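Workshop inspection: open-case desktop tower, bench 2
Month: August
Completed by: Zulmira Seixas
Reviewed by: Afonso Brandão
Job sheet: 598

Section A. Isolation and access

A1. Mains lead disconnected and tagged: Yes.
A2. Power button held after disconnection: Yes.
A3. Side cover off and stored flat: Yes. Placed on the lower shelf.
A4. Hand tools suitable, tips undamaged: Yes.
A5. Panel edges checked for burrs before hands go near the case: Yes. Cut-resistant gloves not required for this model.

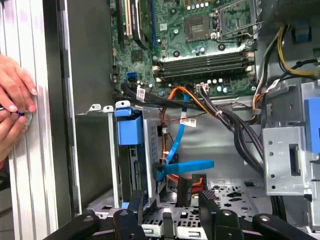 Item A4. Blue-tipped tool at the ribbed side panel, near the round latch. CPU socket exposed.

Section B. Case interior

B1. Case stable on its side, open side up: Yes.
B2. Power supply label legible: Yes. Rating copied to job sheet.
B3. Socket contacts inspected under magnifier: Yes. No bent contacts recorded.
B4. Cables clear of the socket area: Acceptable. Dress the drive cables back to the wall before closing.
B5. Drive cage release operates: Yes. Stiff. Recheck at next inspection.
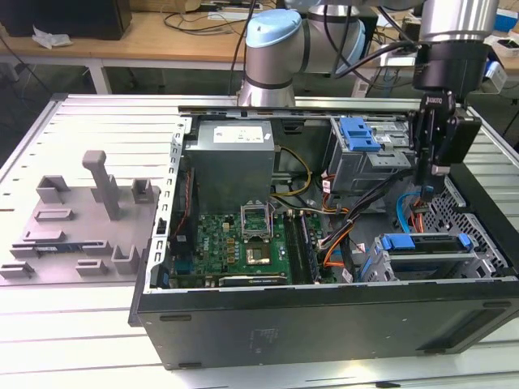
Item B1. Tower on its side, power supply at upper left, blue release handle on the drive cage.

Section C. Processor and drive bays

C1. Processor handled by the edges only: Yes.
C2. Old thermal compound removed: Yes. Wipes to the closed bin, not general waste.
C3. Retention bracket closed before the heatsink goes on: Open item. See comment.
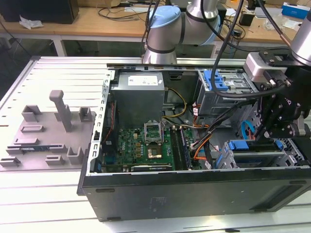
Comment on C3 (A. Brandão): The bracket must be latched before any work continues in the drive bays. A dropped screw in an open socket means a replacement board. The raised bracket over the gold-coloured processor, with the lower bay being reached into on the same side as the memory, is the condition this item is meant to catch. Close the bracket first, then work on the bays. Conceição Cunha to amend the work instruction by Friday.

Section D. Bench surface

D1. Channels free of screws and swarf: Yes. Vacuumed, 28 minutes including the rear rail.
D2. Surface marks: Minor. Specks, scuffs and brownish smudges in the grooves. Clean with isopropyl and a nylon brush.
D3. Loose parts in labelled trays: No. Return to Plaston tray 36. 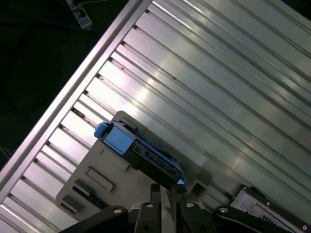 Item D2. Marks in the panel channels, with light grey plastic housing resting on the ribs.

Result: Conditional pass. C3 and D3 to be closed out before the cover is refitted.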